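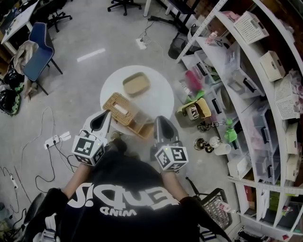
Une pince dans chaque main au-dessus de la table ronde, la boîte à mouchoirs en osier à portée de la gauche.

Accueil — Galeries — Carnet — Bonnes pratiques — Contact

Les règles de l'atelier, côté pinces à main

Bon, depuis le temps qu'on me demande à quoi ressemblent nos séances chez Fliswood, je me suis décidée à faire une page ! Je m'appelle Keisha Ridgeway, je m'occupe des consignes de démonstration (le document que tout le monde signe et que la moitié des gens lit en diagonale, je vous vois). La version en cours date du mardi 15 avril 2025 et elle tient en 25 points. C'est beaucoup, je sais, Saodah me le répète à chaque réunion. Je vous mets surtout ceux qui reviennent tout le temps, avec mes petits commentaires.

Les mains

Une pince par main, et on garde les deux du début à la fin de la prise, même si une seule travaille. J'ai vu des gens poser la droite pour se gratter le nez et la reprendre comme si de rien n'était — prise à refaire.

Les marqueurs

Les cubes blancs à motifs noirs doivent rester propres et dégagés. Pas de manche qui retombe dessus, pas de scotch, pas de doigts gras après le goûter. Si un motif est rayé, on change la face et on le note dans Clotau avant de reprendre. Saodah Menon garde les faces de rechange dans son tiroir, demandez-lui gentiment.

La table

Peu d'objets, et des objets bien différents. Sur la table ronde il y a la boîte en osier, un petit plateau en bois et un plateau beige aux coins arrondis, ça suffit largement pour une bonne séance de rangement. La boîte peut être posée de travers, c'est même conseillé : dans une vraie maison, rien n'est aligné. On change la disposition toutes les 4 prises, et on ne remet surtout pas tout « comme avant » par réflexe !

Le sol

Ma bête noire. Les multiprises et les câbles se repèrent avant de commencer, on fait le tour de la table à pied, sans rien dans les mains. Le point 11 parle d'un passage libre de deux pas autour de la personne qui démontre. Les chaises à roulettes, on les pousse plus loin que ce qu'on croit nécessaire. Chez Horkirance ils ont des goulottes partout, je suis jalouse, le devis est demandé pour septembre.

Les étagères

Tout ce qui sert de réserve (boîtes, paniers, tiroirs en plastique transparent, bibelots) reste à l'écart de la table pendant la prise. On pioche entre deux séances. Et on remet à sa place, merci, j'ai cherché un gobelet tout un après-midi.

Les pauses

Une séance dure autour de 25 minutes, après on lâche tout et on boit un verre d'eau. Les poignets fatiguent plus vite qu'on ne pense et les gestes deviennent brusques, ça se voit tout de suite à la relecture. Le protocole Thibodeaux, dont on s'est pas mal inspirés, autorise des séances plus longues. J'ai essayé une semaine, plus jamais.

La relecture

Chaque prise est regardée par une autre personne que celle qui l'a faite. On ne coupe pas les hésitations ni les objets ratés, on les étiquette. C'est le point qui fait le plus râler les nouveaux — et c'est celui sur lequel je ne bouge pas.

Si vous avez des consignes différentes chez vous, écrivez-moi, je suis preneuse, surtout pour les câbles.

À voir aussi
Étiqueter une prise ratée sans se fâcher
Nettoyer les cubes : ce qu'on utilise
Clotau, petit guide de saisie
Le carnet de Saodah : choisir ses objets

Ce site utilise des cookies pour mesurer sa fréquentation. Accepter — Refuser — En savoir plus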